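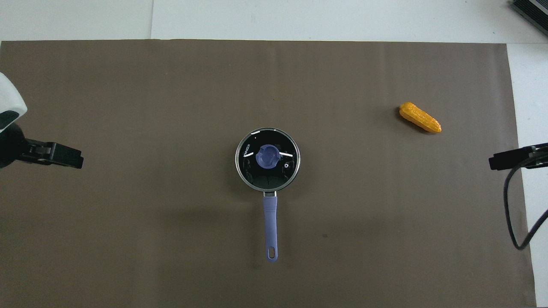
Clarstead Leftovers

A text collection of recipes for using up what is already in the fridge, copied from the handwritten cards of the Clarstead cooking club and typed up by people who should have been doing something else.

Contents

recipes.csv – one row per card
notes.csv – whatever was written in the margins, including the arguments
units.txt – our best guess at what "a cup" meant in each household
3000 cards in all, in 16 batches, one per shoebox

Fields

card_id: box number, then card number. Box 6 was dropped on the stairs at Holteten before numbering, so its order means nothing.
title: as written. Four different dishes are called "Monday Pie." They share a crust and little else.
serves: as written, and optimistic.
ingredients: split on line breaks. "The rest of the ham" is kept as an ingredient. Please don't file a bug about it.
method: free text. Some cards say only "cook."
source: the name on the card, if there was one. Newspaper clippings were left out.

Known problems

Oven settings are a mess. Older cards say "slow," "moderate" or "hot," and one says "Eskildsen hot," after a family whose oven ran well past its dial. We kept the words and left the temperature column blank for these.

Spelling has been left alone. There are 6 spellings of zucchini, and Valentin Schwaiger will defend each of them if you write to him.

Storage advice on the cards reflects the nerve of the person writing it. Don't take food safety guidance from this data set. Several cards consider rice immortal.

Duplicates are marked only when the wording matches exactly. Near-duplicates are still in there, mostly soup.

Loading

The files are UTF-8 with commas as separators and quotes around every text field. If your spreadsheet turns "1/2" into a date, that's between you and your spreadsheet. Import the column as text.

Changes

v4: fixed the fractions in box 11, added units.txt
v3: restored the gravy cards
v2: removed the gravy cards by accident
v1: first release, from the Prallemport typing weekend in June

Corrections go to Mogens Overgaard, with the card_id in the subject line. He answers in the order he feels like.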